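Kalthorpe Bench Rules Pack, reviewed

We ran the Kalthorpe pack on our two-arm table through November. It is a 28-page booklet on safe and repeatable tabletop work, plus a checklist to hang by the bench. Jonatan Wikström and I each scored it on our own.

The section on small objects is the best part. It says to stop over the item with the fingers open and check the gap on both sides before closing.
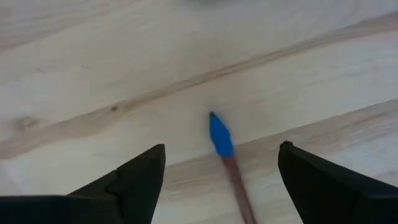 It also wants one named person on the stop button for every run — no swapping halfway. We had been lax about that.

The two-arm section is thinner. One arm works, the other holds back, and loose items are to be listed before the start.

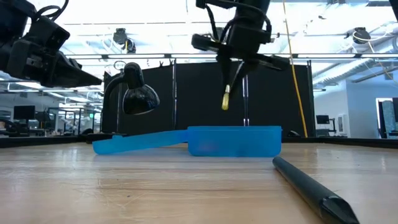 One arm over the blue plastic piece, the second at upper left.

I would have liked a page on lighting. Jhun Yap wrote to Kalthorpe and got a short, useful reply.

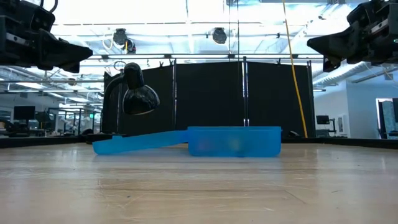
The reset rule is simple: both arms up and clear before anyone reaches in. We kept to it for all 300 runs.

Four out of five from me, three from Jonatan.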